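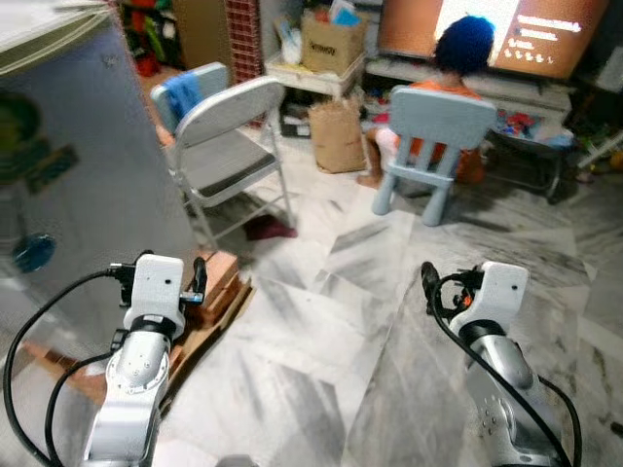

Tin-yau Kao wrote on 14/02/2020:

> Has anyone got a setup for the Vornetti at Undwood that doesn't try to
> kill you through the downhill chicane? I'm fine for maybe five laps and
> then the rear goes away completely. I've dropped the rear bar two clicks
> and it just moved the problem to the exit. Also, are we still doing the
> 14 minute practice before qualifying or did that change? The page says
> one thing and the server did another last time.
>
> And sorry to whoever I collected on lap 9. I didn't see you in there.

Hi Tin-yau, hi all,

That was me on lap 9, and no hard feelings! I had already cooked my left front by then and was going to drop back anyway (I finished 13th, so you cost me maybe one spot, and I'm blaming the tires for the rest).

On the Vornetti, I went through just what you're describing. I ran 147 laps of Undwood over the past couple of weeks, mostly late at night when I should have been asleep, and I don't think the rear bar is where your trouble is. It's the brake bias. The default is way too far back for that chicane, because you're on the brakes going downhill and the back of the car is already light. Move it forward a good bit more than feels right. You'll hate it for the first few laps, the front will wash out into the slow hairpin and you'll think I've played a trick on you. Stick with it. Brake a touch earlier there and turn in on a trailing pedal, and the car comes around fine.

Then put your rear bar back where it was. With it that soft you get the roll on the exit, the inside wheel unloads, you get wheelspin, and that's what is heating up the tires. I bet by lap six your rears are miles hotter than your fronts. Have a look at the tire page after a run and see if I'm right.

Other stuff that helped me:

Rear tire pressures down a little from default. Not much. If you go too low it gets lazy in the fast stuff behind the paddock, and that section is where you make up time on the Xu cars.

One more click of rear wing for the race, and take it back off for qualifying if you're feeling brave. I wasn't.

Short shift out of the chicane. Third, not second. I fought this for ages since second sounds faster, but my lap times are the same to within a tenth and the tires last a whole stint longer.

Fuel: I'd start with a full tank even though it makes the first stint a slog. The pit entry at Undwood is horrible and I would rather go in there once. I saw at least three people pick up speeding penalties last time, and one of them was me.

I can send my setup file if you want it, but I drive with the force feedback turned way down and the brake pedal pretty stiff, so it may feel odd on yours. Phúc Võ has been running something close to mine with more front camber, and he was quicker than me by a good margin in the last race, so his is probably the one to ask for. Phúc, if you're reading, would you mind posting it?

On practice, it's still 14 minutes. The server had the old Wodov settings loaded from the round before, so we got the longer session by accident. It should be right this time. The page is correct, go by the page.

While I'm writing, a couple of thoughts about the rest of the season. I know the plan is to go back to Wodov in July for the long race, and I'm all for it, but could we please look at the start procedure first? The rolling start there bunches everybody up before the last corner, and whoever is in the middle of the pack can't see a thing. I'd be happy with single file until the line, at least for the long one. I know some of you love the double file start (and it does look great on the replay) but I'd like to make it to turn one with all four wheels.

Also, is anyone else's rating stuck? Mine has said 1,274 since before Undwood and I've done two races since then. I don't mind much, but I'd hate to get sorted into the wrong split because of it. I logged out and back in, cleared the cache, the usual things. No change.

I'll be on the practice server tomorrow evening, probably from eight or so, if anyone wants to run a few laps in a group. Tin-yau, come along and follow me down through the chicane a few times, it's a lot easier to see the braking point from behind another car than to read about it. Just leave me a little room this time, okay?

Oh, and turn off the automatic clutch if you still have it on. It cuts the power on every upshift and you can feel it most going up the hill.

See you out there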